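Spanos Process Mixing
Frequently asked questions: high-shear batch mixers for creams, gels and suspensions

What is the Lovex mixer used for?
The Lovex is a bench-top high-shear mixer intended for laboratories that prepare creams, gels and fine suspensions in small batches. It accepts vessels of up to 6 litres. Customers who require larger batches are directed to the Flunia, which shares the same mixing head design.

Can results be transferred from the Lovex to the Flunia?
In most cases, yes. Tip speed should be kept constant between the two machines, and the mixing time adjusted after a trial batch. Thick gels may need a slower start on the larger unit.

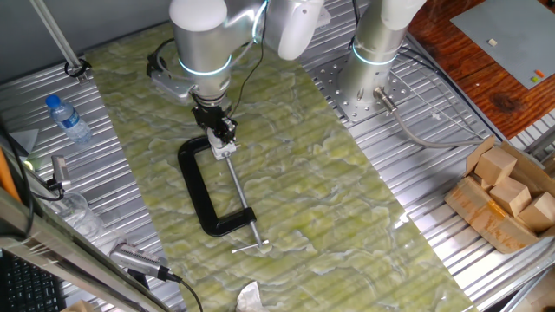

Robotic arm with its gripper closed on a black C-clamp.

How should thickening powders be added?
Powders should be sifted slowly into the moving liquid with the mixer set to 2,000 rpm. Adding the full quantity at once tends to produce lumps with a dry centre — these are difficult to break down later. The lid must remain fitted once the powder has been added.

Why does my batch contain air bubbles?
The usual cause is a mixing head placed too close to the surface. Lower the head, reduce the speed and allow the batch to stand before filling. A vacuum lid is available for the Flunia only.

How often should the seals be replaced?
Shaft seals should be inspected every 3 months and replaced at the annual service. Seals exposed to solvents will wear sooner. 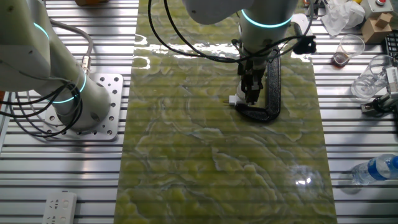 Green marbled sheet on a slotted work table, with a white robot arm to the left.

May I send a sample for testing?
Samples are accepted at our Flondusia laboratory by prior arrangement. A safety data sheet must accompany each one. A written report is normally issued within seven working days.

Who should I contact about an existing order?
Please write to Fouzia Sethi, Customer Support, quoting the order number and the serial number of the mixer. Orders placed before June are handled under the previous terms of sale.

Page last reviewed: 19th November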